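Ticket: Stock feed shows zero on some footwear variants after catalog import
Product: Divari Inventory, hosted
Customer: Nogueira (footwear and beachwear, web and counter sales)
Opened by: Tsion Ayele
Assigned to: Armindo Garcia
Opened: Wednesday, January 12, 2022
Priority: High
Status: Closed

Initial report (Tsion Ayele)

We loaded the new season catalog last night using the standard variant import. The import finished with no errors and the log says 1,672 rows accepted. This morning the web store shows a large number of variants as out of stock. The stock is physically on the shelf and the counter till still sells it.

It is not every product. Sneakers look fine. Slides, flip-flops and kids' water shoes are mostly wrong, but not entirely. One slide can show the right quantity in pink and zero in black, in the same size. The next style down the page has the opposite problem.

I have not changed any settings. I tried "Rebuild stock index" twice. No change.

Response 1 (Armindo Garcia)

Thanks for the report. Please send the following:

- the import file exactly as uploaded
- the import log from the same run
- item codes for two affected variants and two that are correct, same style if possible
- the name of the feed profile the web store uses

Please do not run the import again for now. Each run overwrites the previous log, and I need the original.

Reply (Tsion Ayele)

Files attached. The feed profile is "Wornulby-web". I have put the item codes in a text file. For the sample I used the slide style in pink and black, since we have both colors on hand and I could check the tags myself.

The file was prepared by Ayantu Abera in our buying office. She exports it from the supplier sheet, adds prices and sends it to me. I upload it as it arrives.

Response 2 (Armindo Garcia)

Files received. First findings:

1. The import log is clean. 1,672 rows read, 1,672 rows written.
2. The feed profile is set to a page size of 1,000. This catalog is larger than that, so the feed goes out in 2 pages. An older version of the connector only read the first page, and this was my first suspicion.
3. The stock index timestamp is later than the import, so the rebuild did run.

To test point 2, please open Feeds, then Profiles, then Wornulby-web, and tell me the connector version at the bottom of the screen. Also check whether affected variants are all toward the end of the list when you sort by internal ID.

Reply (Tsion Ayele)

Connector version is the current one, according to the green mark next to it. Sorted by internal ID the zeros are scattered from top to bottom. The very first page of the list has a lot of them.

Response 3 (Armindo Garcia)

That rules out the page size. If the second page were being dropped, the first 1,000 variants would be correct and everything after them would be zero. I have put the page size back on my list of things to leave alone.

Next I compared your four sample codes against the stock table. The two correct variants match. The two bad variants exist in the catalog but have no matching line in the stock table. The product is there, the name is right, the color is right, and the quantity has nothing to attach to. The web store reads a missing quantity as zero.

So the question is why the key does not match. Could you read me the code printed on the box label for both colors of one style, same size, and then the code shown for each on the variant screen? Please type them out character by character and do not paste from the sheet.

Reply (Tsion Ayele)

Done. I pulled the pairs off the shelf and matched them to their boxes before reading the labels, because returns sometimes go back in the wrong box and I did not want to send you a false lead. 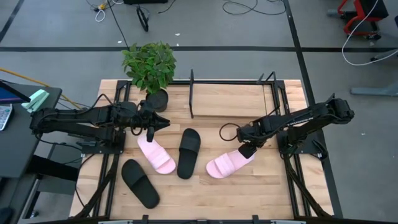 For the color that works, the label and the variant screen are identical. For the color that does not work, the label has a zero at the front and the variant screen does not. The rest of the code is the same. I checked a pair of water shoes as well and got the same result - leading zero on the box, no zero on the screen.

Response 4 (Armindo Garcia)

That is the cause. Item codes in your stock table are stored as text and some of them begin with zero. In the import file, the item code column has been saved as a number. A number has no leading zero, so it was removed when the sheet was saved. Divari then treated the shortened code as a new item.

I ran a check on the attached file. 665 rows have a code one character shorter than the standard length. All 665 are variants with no stock line. No other row is affected.

It also explains the pattern by color. Your supplier assigns codes from different blocks by color and season, and only some of those blocks start with zero. Most sneaker codes come from a block that does not.

The counter till is unaffected because it scans against the stock table directly and does not use the catalog.

Question (Meron Abdella, Nogueira web store)

Joining the ticket as I look after the web side. Two questions before anybody changes anything. Do we still have the old variant records with the correct codes, or did the import replace them? And will customers' saved carts break?

Response 5 (Armindo Garcia)

The old records still exist. They were set to "inactive" because the import ran with "Deactivate items not in file" switched on. From Divari's point of view the correct codes were missing from the file, so they were hidden. Nothing was deleted.

Saved carts point to the old records. Once those are active again the carts will work. Carts created since the import could hold the short codes, but since those variants show as out of stock there should be very few. You can list them under Reports, then Carts, filtered by inactive item after the cleanup.

Proposed fix, in this order:

1. Pause the Wornulby-web feed.
2. Take a catalog backup from Tools, then Backup.
3. Have the source file exported again with the item code column set to text. Opening the existing file and changing the format is not enough, as the zeros are already gone from it.
4. Open the new file in a plain text editor and confirm that the zeros are present. Do not open it in the spreadsheet program to check.
5. Import with "Deactivate items not in file" left on. This reactivates the correct codes and hides the short ones.
6. Rebuild the stock index.
7. Resume the feed.

Leave the short-code records inactive for now. I can remove them from our side after you confirm.

Reply (Tsion Ayele)

Steps 1 and 2 done. Ayantu has re-exported the file. She says she used a new template this season and the column format was not carried over from the old one. Zeros are visible in the text editor.

Reply (Tsion Ayele)

Steps 5 to 7 done. Row count in the log is the same as before. Slides, flip-flops and water shoes now show quantities on the web store. I compared a shelf of them against the screen and they agree, apart from one style that was already wrong in our last stock count.

Reply (Meron Abdella)

Confirmed on the web side. The cart report lists three carts with inactive items. I have emailed those customers. Please go ahead and remove the short-code records.

Internal note (Tolera Bogale, support lead)

Approved for removal. Armindo, please filter on code length and import date together. Nogueira has a few old gift card items with short codes that are valid.

Response 6 (Armindo Garcia)

The 665 short-code records have been removed. Gift card items were excluded and are unchanged.

To avoid a repeat, I have turned on "Fixed code length" in your import settings. A row with a code of the wrong length will now be rejected and listed in the log. The gift card prefix is set as an exception. This setting is off by default on accounts created before the Gradivine release, which includes yours.

Two smaller items from the same review:

- The import screen shows a preview of the first ten rows. In your file none of those rows had a leading zero, so the preview looked normal. I have filed a request to have the preview include rows where the code length differs.
- The size column uses both "W7" and "7W". Divari accepts either, but the size filter on the web store will list them as separate sizes. This has no effect on stock and can be corrected in the next file.

Reply (Tsion Ayele)

Thank you. Ayantu will fix the sizes before the June catalog. OK to close.

Resolution code: Source data format
Knowledge base article updated: yes (Importing item codes with leading zeros)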